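Home News Features Automation Events Subscribe

Running the kitchen on a computer first

At its open day, Rokov let visitors watch a robot controller get tested on dishes that do not exist

Print this article | E-mail to a friend

The tour of the Rokov building in Lendik starts in the loading bay and ends in a room with desks, two large monitors and a rack of computers behind a glass door. Most of the visitors who came through in May spent longer in the second room than the first. The loading bay has a palletizing cell in it, which runs well and has run well for years. The room with the monitors is where the company tests software for handling household items, and that software still fails often enough to be interesting.

Sigita Bite heads the manipulation group. Her team writes and maintains Karis, a controller that takes camera images and a short written instruction and sends out joint commands for an arm and gripper. Karis has no map of the room and no list of the objects in it. It receives new images, produces a short stretch of motion, and then looks again.

Before a version of Karis is allowed near hardware, it is run in Lapiņa, the group's simulator. Lapiņa builds a room, places a table, scatters objects on it, and steps the physics while the controller works. The visitors saw this done live, with the same test files the group uses on an ordinary day.

How a test is set up

A test in Lapiņa has three parts: a layout, an instruction and a success check. The layout fixes the table, the arm and the objects. The instruction is a line of plain text, such as "put the sponge in the rack." The check is a small piece of code that reads object positions at the end of the run and returns pass or fail. It has no opinion on how the motion looked.

Each layout is run 30 times, with the objects shifted and turned a little at each start. A run is stopped after 300 control steps whether or not the arm has finished. Bite's group picked that limit after finding that runs which went past it seldom recovered. The arm would circle the object, or close the gripper on air and open it again.

Ülle Šimkus, who maintains the layouts, showed how one is edited. Friction, mass and lighting are set in a text file. She raised the friction on a tabletop, saved the file and restarted the run, and a box that had been sliding under the fingers stayed put. She then lowered it well past anything a real table would have, and the box left the table. "You can make it pass or fail by turning that one number," she said. "So we measure it on a real surface and then we leave it alone."

Measured values come from a bench at the back of the building. Objects are weighed, dragged across sample surfaces with a force gauge, and photographed for texture. The bench is slow work. A new object takes 3 hours from arrival to use in a layout, and most of that goes to the collision shape, the simplified outline that the physics engine uses in place of the visible one.

Why the rack is difficult

Of the 18 layouts in the current set, the ones with a wire dish rack have the lowest pass rates. There are two reasons, and they come from different parts of the system.

The first is seeing. Thin rods cover few pixels in a camera image. At the resolution Karis receives, a rod may be one pixel wide or may vanish between two. The controller has to place a gripper beside something it can barely make out.

The second is contact. A rack touches whatever rests in it at many small points, and the solver has to work out a force at each one on every physics step. If the step is too long, objects tremble or creep. If it is short enough to be stable, the run takes longer to compute. The group settled on a short step for rack layouts and a longer one for the rest, and Šimkus keeps the two sets of results in separate tables.

Siiri Zariņš, a controls engineer who joined the group from the palletizing side, ran the rack layouts for visitors. She kept the contact display switched off at first so people could watch the motion, then turned it on and let them see the force arrows. Several people asked why the rooms look so plain. Her answer was that detail costs rendering time, and that a controller trained only on handsome rooms tends to do badly in plain ones. Floors and walls are varied on purpose. Some of the floor patterns are ugly, and those stay in the set too.

Camera position is varied in the same way. A controller that works from one fixed viewpoint can come to depend on it, and then a bracket bumped by an elbow is enough to stop it.
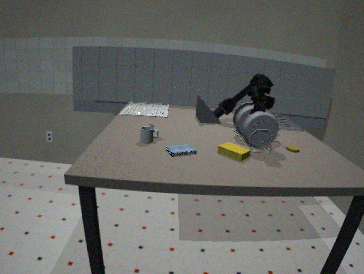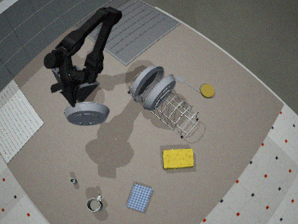
Lapiņa renders of a tabletop layout with the black arm, the wire rack and the yellow sponge.

What carries over to hardware

The physical test cell is on the floor below. Dalia Pärn, who runs it, takes a version of Karis only after it has cleared the simulated set, and then repeats a smaller group of layouts with real objects. Her results do not match the simulated ones closely. What she looks for is the same order: if version B beats version A in Lapiņa, it should beat it in the cell as well. For rigid objects on a flat surface, that has held for every release she has tested. For racks it has held most of the time. For cloth it has not held, and the group does not use simulated cloth scores when deciding on a release.

Pärn was asked whether the cell could be dropped. She said no. Cables snag, finger pads wear smooth, and a lens picks up dust. Lapiņa models none of these at present. Pad wear is next on the list, using samples cut from old grippers.

Dace Šimkus, who organized the open day, said the company plans to hold another once the cell has a second arm. Visitors will be able to type their own instructions for the simulated layouts, with results shown on the monitor as they come in. The palletizing cell will stay on the tour.

Last updated: May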